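Search the minutes archive Go

Unby Assembly Automation Group
Minutes of the August meeting, held at Beswood, small conference room
Called to order 2:00 p.m.

1. Previous minutes
Accepted with one correction. The July minutes said the Drovamik trial was "on schedule." The group had asked for the words "according to Drovamik" to be added, and they now have been.

2. Teaching trial, block placement task
The project lead reported on the simulated cell, where an operator drives the arm by remote control and the recordings are used to train it. The plan calls for 200 recorded demonstrations. To date there are 46, of which 36 were kept after review. The rest were thrown out for dropped parts, long pauses, or the operator changing his mind halfway through.

The secretary asked what "kept" means, and was told it means the reviewer thought the run looked good. There is no written rule. The group was not happy with this and said so at some length.
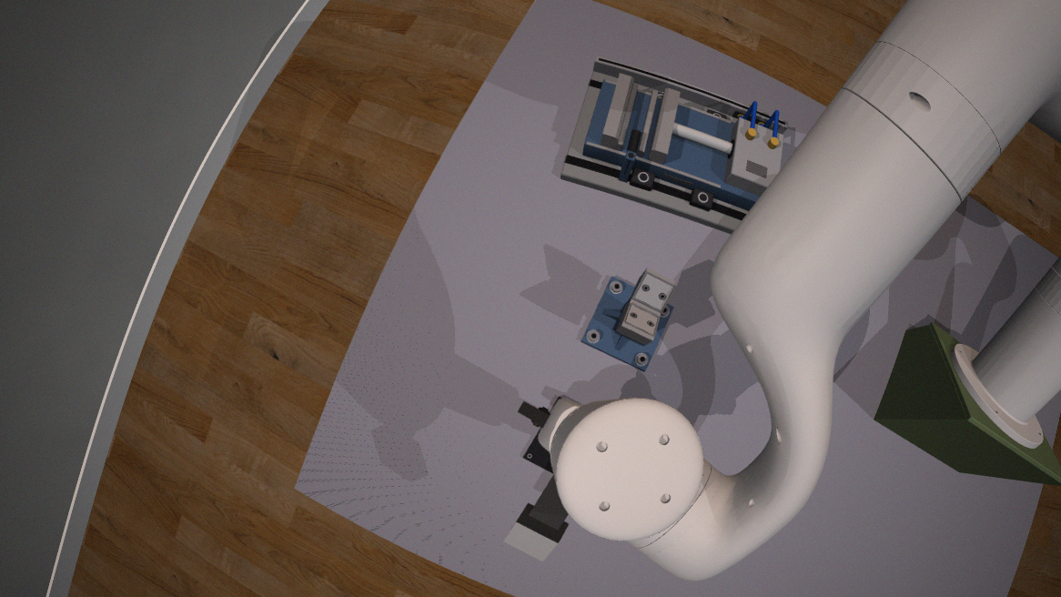 Simulated cell, arm over the mat, with the clamping machine and the small blue fixture.

The lead said the layout will be shifted between sessions so the arm does not simply memorize one set of positions. A member pointed out that the shifts discussed so far are small and that Beswood's real benches get moved by a lot more than that every time someone sweeps. Noted.

3. Remote control against hand guiding
Drovamik's position is that remote control gives cleaner recordings. Two of our operators tried both methods on the real arm at Beswood last month and preferred hand guiding — they could feel when a part was seating and when it was jammed. With the remote controller they were going by eye only, and the arm's own links often got in the way of the view. 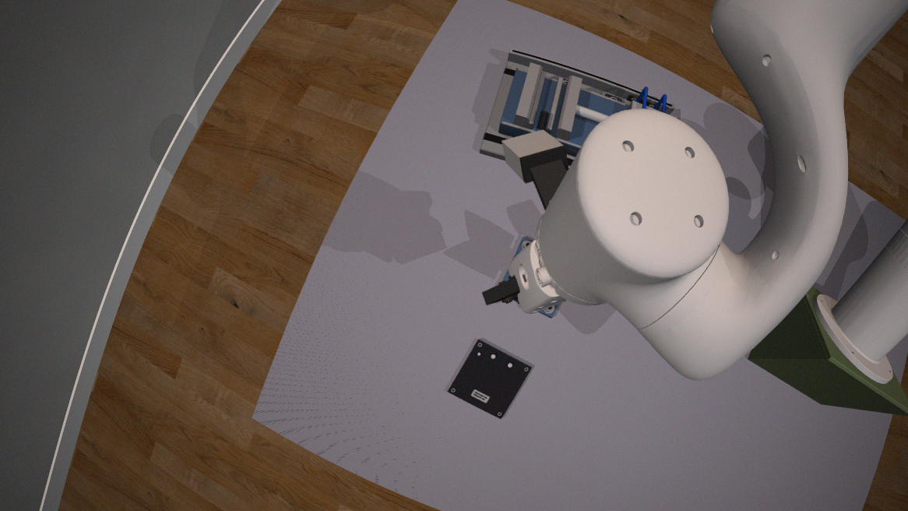
They also said that turning the wrist was the hardest part to learn, and that most of their bad runs came from lining up with a fixture that sits at an angle. The lead answered that operators get better with practice. The group accepts that, but would like to see it in the records before agreeing to it. Nobody has plotted the time per run against the session number, although the times are all there.

It was also asked whether hand guiding could be recorded in the simulator at all. It can't, at least in the setup we have. So the comparison Drovamik offers in its proposal is between its own method and one it did not test.

4. Effiong request
Effiong wants to know if the same recordings can be used for its own fixtures, which are similar but taller. Discussion followed.
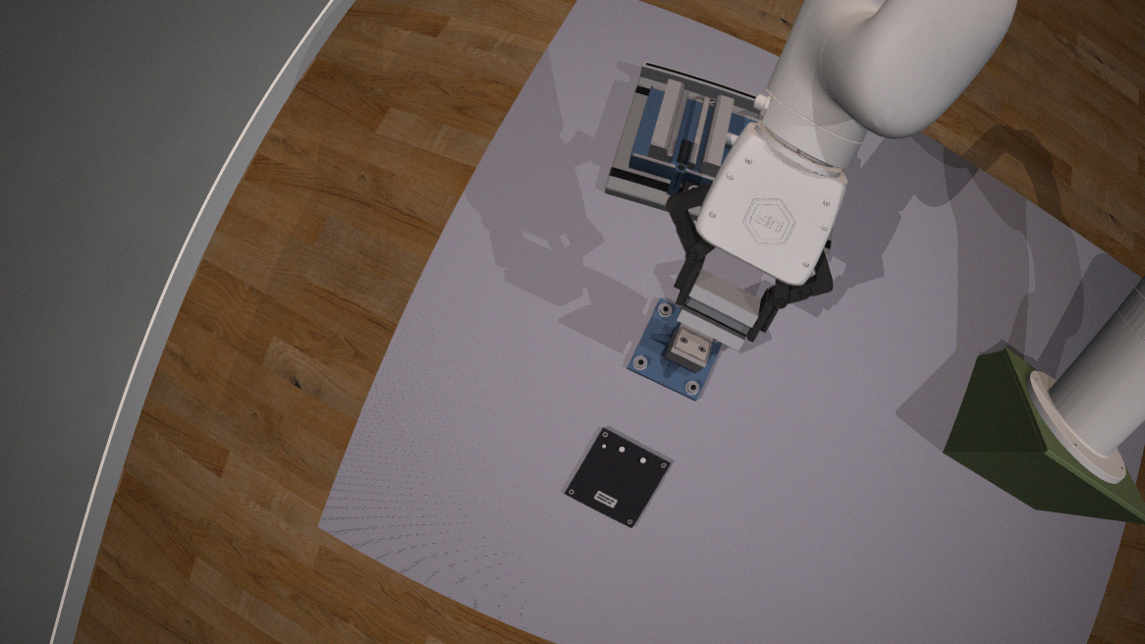 Does a demonstration made on one fixture carry over to a different one?
Only in part, as far as this group has seen. The general approach may carry over, but the last bit of the motion, where the part meets the fixture, has to be shown again.

The group agreed to tell Effiong that no promise can be made. The draft reply from the lead used the phrase "highly transferable." This was struck out.

5. Simulation against real cell
The longest item. Contact between parts in the simulator is forgiving, and several members doubt that a run that passes there tells us much about a run on the bench. The lead suggested a mixed set, mostly simulated with a few real runs added. Asked how many is a few, the lead said about a tenth. Asked where that came from, the lead said it was a starting point.

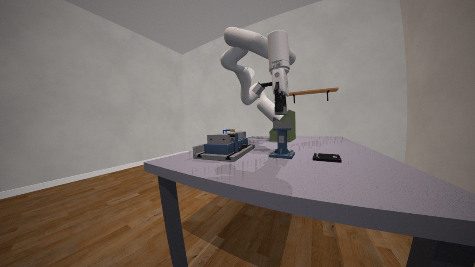 Side view, simulated room. Gripper above the gray part on the blue pedestal.

Moved and seconded that no money be released for the second stage until the arm has done the task on the real bench at Beswood without an operator, on a layout it has not been shown. Carried, with one against. The member against asked that the minutes show he thinks this is too strict for a first trial. They do.

6. Actions
Lead: write down the rule for keeping or dropping a run, and apply it again to the 46.
Lead: plot time per run by session, discarded runs included.
Secretary: reply to Effiong.
Drovamik: explain how the comparison in its proposal was made. Second request.

7. Other business
The conference room projector still turns everything green. Facilities has been told.

Adjourned 3:40 p.m.

Comments (3)

Please keep the discarded runs somewhere. We deleted ours on an earlier job and then had no way to tell what the reviewer had been throwing away.

Was the one vote against from the night shift? We have been asking for a bit more patience with this since spring. Everyone was slow on the controller the first week.

Item 3, I was one of the two who tried it. Hand guiding was easier, but my arm was sore by lunch and I would not want to do 200 of them. That should have gone in the minutes too.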